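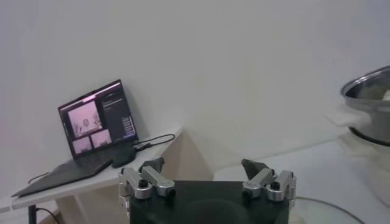 Liam Hollis

Posted: May 7, 2025
Board: Tenancy and Premises

Colleagues on this board are invited to comment on a draft clause for the shared office agreement at Sedgwick House. The present agreement obliges each tenant to keep heating "at a reasonable level" between the hours of eight and six. The wording has led to repeated correspondence between the two firms on the second floor, and the managing agent has asked that it be replaced before renewal in January.

The proposed text reads as follows: "Each tenant shall maintain its rooms at no less than 18 degrees during working hours, and shall not alter the shared thermostat without written notice to the other tenants."

The agreement covers 541 square metres across three floors. Comments on the clause alone would be appreciated. The question of service charges has its own thread.

undwood_lettings

The second half of the clause is sound. The first half presents a difficulty. A minimum temperature places a duty on the tenant, yet the boiler in most buildings of this kind is controlled by the landlord. A tenant cannot properly be held in breach for a cold room if the plant has failed. I would suggest adding the words "so far as the heating supplied by the landlord allows".

pmarsh49

I must disagree with the previous reply. Once those words are added, the clause no longer binds anyone. Every tenant who wishes to save money will say that the supply was poor. We had a similar form of words in our agreement at Talatard Court and it was relied upon twice in one winter, on both occasions by a firm which had turned its own radiators off.

undwood_lettings

The remedy for that is evidence. A reading taken at the shared meter would settle the matter within the day. I do not think it is fair to draft for the dishonest tenant at the cost of the honest one.

Corridor_B

May I ask how "working hours" is to be defined? Our own staff begin at seven. The firm opposite keeps its doors open until nine in the evening. If the clause is silent, both firms will claim that their hours are the ones intended.

Liam Hollis

Thank you for raising this. Working hours are defined in clause 3 of the main agreement as eight until six, excluding public holidays. The draft ought to refer to that clause by number and I will amend it accordingly.

On the exchange between undwood_lettings and pmarsh49, the landlord does control the boiler, but each room has its own radiator valves. The duty might therefore be limited to what is within the tenant's control – that is, the valves, the windows and the doors.

pmarsh49

That would be acceptable, provided windows are mentioned by name. In my experience more heat is lost through a window left open over lunch than through any failure of plant.

mindari_desk

The thread has not yet considered summer. A minimum temperature is of no help to tenants in south-facing rooms, who will want an upper limit or at least a right to bring in portable cooling. Our agreement allows each tenant one portable unit of up to 1,000 watts, with the cost of the electricity borne by that tenant.

undwood_lettings

I would not support an upper limit. No landlord of an older building will sign it. The right to bring in a portable unit is a sensible compromise, although the insurer should be consulted on the wording first.

Corridor_B

Agreed as to the insurer. Ours asked for a list of all portable appliances and would not accept a general description.

Liam Hollis

I am grateful for these replies. The revised clause will name valves, windows and doors, and will refer to clause 3 for hours. Portable cooling will be put to the agent as a separate item. I have not been persuaded on the wording proposed by undwood_lettings, but it will be sent to the agent with the draft so that both versions may be considered.

undwood_lettings

Noted. Please post the agent's response when it is received.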